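Cell notes: gloves, cables and the two-arm bench at Ulstead

The two-arm bench came back into use in June after its cables were re-routed and both hands re-gloved. Several readers asked for the settings and the service routine, so they are set out below. The notes apply to the Ulstead bench only. The Reddy bench has the older wrist joints and a different cable length, and its figures should not be copied across.

Gloving

Both hands run in black gloves. A glove is treated as a wearing part and is changed when the fingertip fabric goes shiny or when it can be turned on the finger by hand. Count cycles if you like, but the condition of the thumb is the better guide. The thumb wears first on the right hand, which does most of the pinching. On the left it is usually the inside of the index finger.

To change a glove, put the arm in the service pose, switch off drive power and wait for the brakes to drop before touching the hand. Peel the old glove from the cuff, not from the fingertips. Wipe the fingers with a dry cloth. No solvent — it gets into the finger joints and takes the grease with it. Work the new glove on one finger at a time and finish with the thumb. The seams must lie along the sides of the fingers. A seam across the pad lifts the object slightly on closing and the grip then reads wide.

After gloving, the open and closed positions have to be taught again. This is the step that gets missed. A new glove is thicker at the tip than a worn one, and the old closed position will press harder on a thin part than it did the day before. Run the finger check in the maintenance menu, note the closed reading for thumb and index finger, and save it under the glove number. The current pair is glove set 19.

Cables

The previous layout had the wrist cables tied tight to the casing at three points. It looked tidy and it broke conductors. The fault showed as a dropped hand signal at full wrist rotation, and it took Carol Oakley most of an afternoon with a meter to find it, as the signal came back every time the wrist was returned to centre. The log had 161 entries for the same fault code by then, nearly all of them put down to the hand itself.

Cables are now left with a free loop between the wrist and the lower casing. The loop must be long enough for full rotation in both directions and short enough to stay clear of the table with the arm at its lowest working height. Check both. Turn the wrist by jogging, at low speed, with one person watching the cable and the other on the stop button. If the loop touches the bench top, shorten it at the lower end only. Leave the wrist end alone once the strain relief is fitted.

Connectors are to be pushed home and then pulled lightly to confirm the latch. Look at the casing screws at the same time. One was found backed out by two turns on the left forearm. All screws on that section were taken out, cleaned and refitted at the setting on the Jukano service sheet.

Object checks

The bench is tested with ordinary kitchen items in front of the printed kitchen backdrop. The funnel task is the most useful of these for setting up, as it needs one hand to hold a light part still while the other works at a bowl. Errors in either arm show up quickly. Dry mung beans are used because they are easy to sweep up and do not mark the gloves.

The right hand takes the funnel by the rim, between thumb and index finger. Closing force is set low. Too much and the rim bends inwards; too little and the funnel turns in the neck of the jar when it is knocked. The approach should be from the side, with the fingers level with the rim before they close. If the funnel lifts on contact, the hand is coming in too low, and the height offset wants correcting before anything is done to the force. 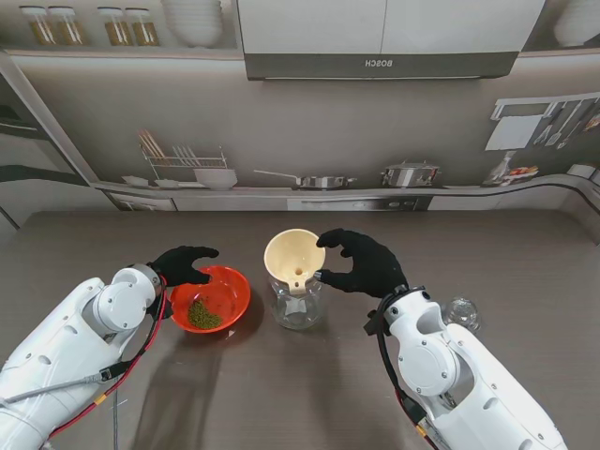

Right hand holding the funnel rim over the jar, left hand open at the bowl.

The left hand is set separately. It approaches the bowl open, with the thumb well away from the fingers, and the height is taken from the rim of the bowl, not from the table. Taking it from the table worked until the bowl was changed for a shallower one. The stored height was then wrong by the difference, and the hand closed on air. If the bowl is changed again, re-teach the rim height and put the new value in the cell file with the date.

Program 2422 holds the present values for both arms. Earlier programs are still on the controller and can be loaded, but their force settings were made with worn gloves and should be treated as history.

Routine

Before each session: look over both gloves, turn each wrist through its range at low speed, and clear any beans from under the arms. A bean under a bowl is enough to tilt it and upset the rim height.

Every 12 sessions: finger check on both hands, connector pull test, casing screws, wipe down of the joint covers. Enter the closed readings in the log even if they have not changed.

Spare gloves are in the second drawer of the Plornix cabinet, left and right bagged separately. Please write the set number on the cuff before fitting. Questions about the cable layout go to Carol Oakley at the Ulstead bench.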